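Limateo Publishes Planning Guide for Buyers of Two-Arm Tabletop Work Cells

Free 44-page guide covers budgeting, floor space and bench supplies for small sorting and packing jobs

2021-03-18

Limateo today released a planning guide for companies and schools that expect to buy a tabletop robot cell in the next budget year. The guide is written for people who have to put a purchase request together and may not have bought automation equipment before. It covers cells with two arms working over a shared table, handling light items such as pens, erasers, cards and small packaged goods.

The guide grew out of requests to the Limateo applications desk. Many buyers came with a price for the arms and no figures for the table, the frame, the cameras, the power supply or the time needed to set up the first job. In several cases those items were left for a second request, which delayed the start of work by months. 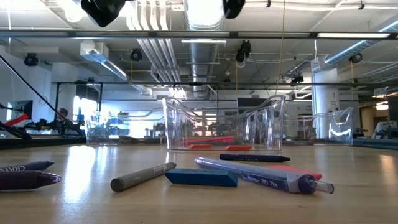
Limateo recommends that buyers begin with the items to be handled and work outward from there. A job that sorts crayons and erasers into bins has different needs from one that moves boxed parts. The size and weight of the items decide the gripper. The gripper and the reach decide the arm. Only then does it make sense to settle the table size and ask for quotes.

The first part of the guide is a worksheet with 52 questions. It asks for the range of items, how they arrive at the table, how they should leave it, and what should happen when an item is dropped or lands in the wrong bin. Limateo asks customers to fill in the worksheet before a site visit. Blank answers are acceptable, and the applications desk will go over them by phone.

The second part deals with the room. Buyers are asked to measure the clear floor on all sides of the table, including the space a person needs to reach in and reset the work. Desks, monitors and shelving that will stay in the room should be marked on the floor plan. Ceiling ducts and lights should be marked too if cameras are to be mounted overhead, as glare on clear bins and glossy tabletops can affect what the cameras pick up.

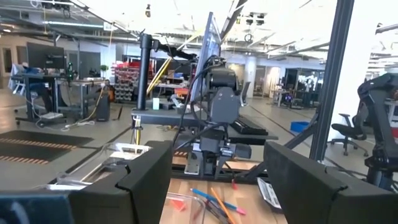

Cables get a chapter of their own. Limateo suggests ordering one size longer than the drawing calls for and setting aside money for clips and covers. The guide also gives advice on spare parts. Gripper fingers wear faster than any other part of a light-duty cell, and a spare set for each arm should be on the first order.

Bench supplies are often forgotten in a budget. Bins, test items, floor mats and labels cost little next to the arms, but they usually fall under a different account and need a separate approval. The guide includes a supply list that can be attached to the main request. Limateo's standard starter kit of bins and sample items, part number 2717, may be ordered with any cell or on its own.
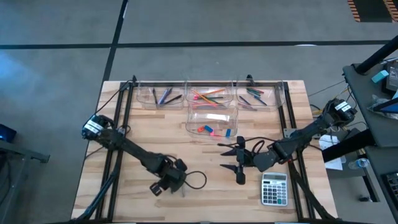
Two-arm tabletop cell with clear bins and assorted stationery items.

The final part compares buying with leasing. Leases are offered through Asamoah, Limateo's finance partner, for terms starting at nine months. At the end of a term the customer may return the cell, renew the lease or buy the equipment at a price set in the original agreement. Service visits are included in the lease and are quoted separately for purchased cells.

Orders placed through the Pustow sales office before the end of September will be quoted at current list prices. Installation dates are assigned when the deposit is received. Customers who already own a Rorell controller can use it with the new cells and should say so on the worksheet, so that a second controller is not added to the quote.

The guide is available at no charge from the Limateo website and in print from the Pustow office. A spreadsheet version of the worksheet is supplied with both.

About Limateo
Limateo designs and builds tabletop automation equipment for light handling work. The company sells and services its cells through its office in Pustow.

Media and sales inquiries: Limateo applications desk, Pustow office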